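February, late, a blue bowl in the dish rack and me too wound up to sleep

The vote passed! I still can't quite believe I get to write that. 154 to 100, and the district is going to run the late bus for the middle school again starting next fall, paid for out of the regular budget, no fees, no sign-up lottery. I clapped so hard that my rings hurt.

I got to the Kekilden gym early because Delia Mansilla told me the seats go fast, and she was right, I ended up on the third row of bleachers with my coat in my lap and a perfect view of the microphone. Everybody who wanted to talk got two minutes. Birutė Vasiliauskas went first and she was so good. She talked about her daughter giving up orchestra because rehearsal lets out at 4:30 and the only ride home leaves at 3:10. She didn't raise her voice at all and the whole gym went quiet (even the toddlers, or that's how I remember it).

Then Mārtiņš Paulauskas from the transportation office put the route map up on the screen and it was so much better than I was hoping for. Two loops, one out past Huanca Road and the trailer park, one that goes up the hill and comes back by the library. Eight stops on the long loop! I had been telling Petra's mom we'd be lucky to get four. He said the buses are already sitting in the lot at that hour, so the money is mostly driver time and fuel, and I wish somebody had put it that plainly two years ago.

I did speak. I wasn't going to, and then my legs sort of stood up by themselves. I said my son wants to do robotics and math help and that I work until six, and that I am one of a lot of parents who have been doing arithmetic with other people's minivans. People laughed, the nice kind. I forgot my whole second point, the one about winter and walking along the county road in the dark, but Sigita Toom got up right after me and said it better than I would have.
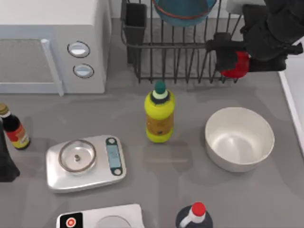

There were some no votes I want to be fair about. One man said the elementary schools need crossing guards first, and I think he has a point, and I went and told him so afterward. We swapped numbers. He lives over in Groltis and his corner sounds scary. If they bring crossing guards up in the spring I'll be there, and I'll bring my coat and sit on those bleachers again.

Kadri Pētersons counted the petition names out loud at the end, all 200 of them turned in, and she was hoarse by the time she sat down. I gave her my cough drops. I remember when it was just the two of us with a clipboard outside the Avum store in the rain, getting one signature an hour and one of them was her brother.

Told the kids when I got in. Tomas was supposed to be asleep and he yelled "ROBOTICS" through the wall. Ana asked if the late bus has the good seats, and I said I'd find out.

Things to do: write Birutė a thank-you note. Ask Mārtiņš when the stop times get posted. Find out who to call about the light at the library stop, it's been out since before Christmas. Return Delia's thermos, which I walked off with again.

Okay, bed. Lunches to pack at six.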